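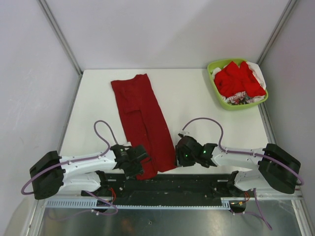 Dark red garment laid out lengthwise

Red cloth

Red cloth is any woven, knitted or felted textile colored red, either by dyeing the fiber or yarn before the cloth is made or by dyeing the finished piece. Red is among the oldest colors used on textiles, and for much of history it was among the most expensive. Names for shades of red cloth include crimson, scarlet, maroon and Turkey red. Some of these first referred to a type of cloth or a method of dyeing and only later to a color.

Natural dyes

The most widely used plant source of red was the root of madder, a climbing plant grown across much of Europe and Asia. The main coloring substance in the root is alizarin. Madder gives shades from orange-red to brownish red, depending on the water, the heat of the bath and the mordant, a metal salt that helps the dye hold to the fiber. Alum is the usual mordant for a clear red. Iron darkens the color toward purple or brown.

Insect dyes give a cooler and stronger red. Kermes was used around the Mediterranean and lac in South and Southeast Asia. Cochineal, raised on prickly pear cactus in Mexico and South America, reached Europe in the 16th century and largely replaced kermes there. With a tin mordant it gives a bright scarlet on wool.

Cotton and linen take red less readily than wool or silk. The Turkey red process dealt with this by treating cotton with oil and alum before it entered the madder bath. It took many steps and could last several weeks.
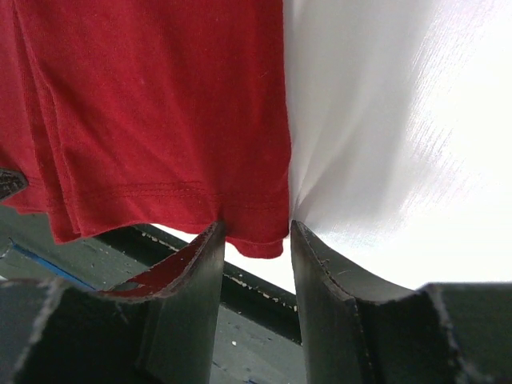
Double line of stitching at the hem of a red knit fabric

Synthetic dyes

Alizarin was first made from coal tar products in 1868, and madder farming declined quickly afterward. Azo dyes, developed in the same period, widened the range of reds and lowered the price. Cotton is now often colored with reactive dyes, which form a chemical bond with the fiber. Polyester is dyed with disperse dyes at high temperature, and wool and nylon are usually dyed with acid dyes.

Regional production

In Plondevia, madder was grown on river land near the town of Getetti and sold as dried root or as powder. The Shi mill bought most of the crop and dyed wool yarn for blankets and coats. Its pattern book held 200 yarn samples, of which 35 were reds. The mill kept 2 dye houses, one for madder and one for cochineal, so that traces of one dye did not dull the other.

Grorano, in the hills above Getetti, was known for felt hats and narrow red sashes. The sashes were worn at the end-of-winter fair in February and were dyed twice to deepen the color.
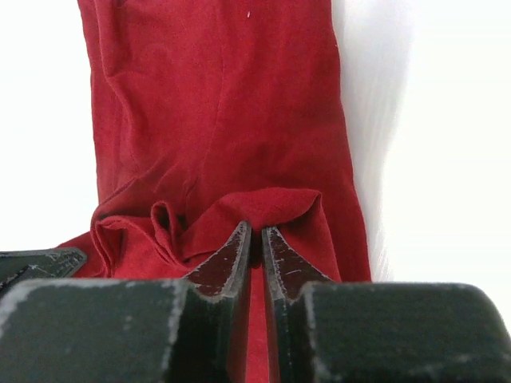 Creases and soft wrinkles in deep red fabric

Appearance

The look of a red cloth depends on its surface as well as its dye. Satin and other smooth weaves reflect light evenly and look brighter. Napped or brushed cloth scatters light and tends to look softer, with darker color in the folds. Pale lint shows clearly on deep shades. A piece may also look different in daylight and under lamps, and dyers often match samples under more than one kind of light.

Washing and fading

Red cloth can release loose dye in the first few washes and stain lighter items. Washing in cool water with similar colors reduces this. Strong sunlight fades many red dyes, and garments are commonly dried in the shade or turned inside out.
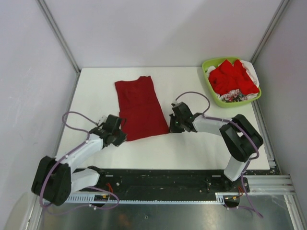
See also

Crimson
Madder
Mordant
Scarlet (cloth)
Turkey red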